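Contract Renewal Notices at a Mid-Sized Service Supplier
Project Report, Business Communication II

1. Scope

This report examines how renewal notices for annual service contracts are written, sent and followed up at Dukberg, a supplier of cleaning and maintenance services to offices. The work was limited to written notices. Phone calls made by account staff were outside the scope, except where a call was logged as a reply to a notice.

The company gave the group read access to its notice log and to the text of all letters sent during one contract year. Customer names were replaced by account codes before the files were handed over. Prices were removed.
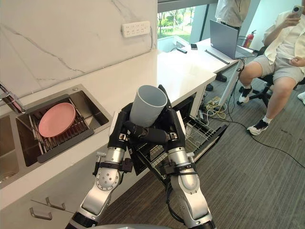 Figure 1. Cup above an open dishwasher.

2. Current procedure

A renewal notice is generated from the contract end date. The template is stored in Skonero, the company's document system, and has three parts: a statement of the current contract, a statement of the proposed terms, and a reply form. The notice is sent 30 days before the contract ends. If no reply is entered in the log, a reminder is due at the halfway point.

The template has been edited several times. Two versions were in use in the same period, and the log does not record which version went to which account. The group matched letters to accounts by reading the PDF copies. The older version places the reply form on a separate page. The newer version places it under the proposed terms and repeats the end date in bold.

The reminder has no template. Each account manager writes one, and the results differ in length and tone. Some reminders repeat the full terms. Others consist of one sentence and refer to "our earlier letter" without giving its date or subject. In a few cases the reminder quoted an end date different from the one in the notice.
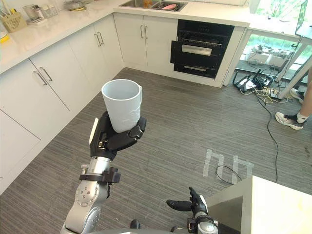

Vasten, Wednesday, January 9, 2019

3. Data

The log contains 96 contracts due for renewal in the period. Each was assigned one of three outcomes: replied before the reminder, replied after the reminder, or lapsed without reply. A reply was counted whether the customer accepted, declined or asked for changes.

Customers replied before the reminder in 46 cases. Another 11 contracts lapsed with no reply on file. The remainder replied after the reminder was sent.

Outcome codes were entered by hand and are not always consistent with the dates. Where the two disagreed, the date was used. Declined contracts were kept in the data set because the subject of the study is whether the notice produced an answer.

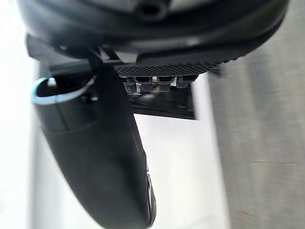
Department of Business Administration, Customer Correspondence Project Team

4. Analysis of the letters

All notices were scored on four points: whether the end date appears in the first paragraph, whether the change in terms is stated in one place, whether a named contact is given, and whether the customer is told what happens if no reply is received.

The fourth point was the weakest. Neither version of the template states that the contract ends without a reply. The general conditions do state it, but they are not enclosed with the notice. Several customers wrote back after the end date on the assumption that the contract had continued. Handling these letters took more staff time than the original notices, going by the number of entries per account in the log.

The opening paragraph also varies. Account managers may add a personal line before the standard text, usually thanking the customer for the past year. Where this addition was long, the end date moved to the second page. The group does not recommend removing the personal line. It should follow the statement of the current contract and be kept to two sentences.

For comparison, the group reviewed the published notice form of Lazarević, a smaller supplier in the same region. Its form fits on one page, gives the consequence of no reply directly above the signature field, and lists both contract dates in a small table. No reply data were available for that company, so the comparison covers layout only.
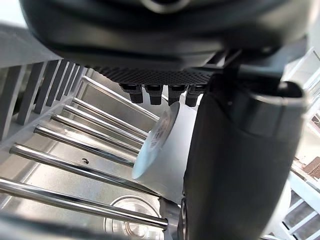 The table format could be adopted in Skonero without changes to the data fields, as both dates are already stored. The line on non-reply would need approval from whoever is responsible for the general conditions.

5. Limitations

The two template versions were not assigned at random. The newer version was used mainly by account managers who joined later and who handle smaller contracts. A difference in reply rate between the versions therefore cannot be attributed to layout. The period covers one contract year, with a large share of end dates in June, when many customer offices run on reduced staff.

6. Recommendations

6.1 Withdraw the older template and record the version number in the log.
6.2 State the end date and the effect of no reply on the first page.
6.3 Introduce a standard reminder that repeats the date and subject of the notice.
6.4 Restrict the outcome field to fixed codes.

Item 6.3 can be done first. A draft reminder is attached as Appendix B.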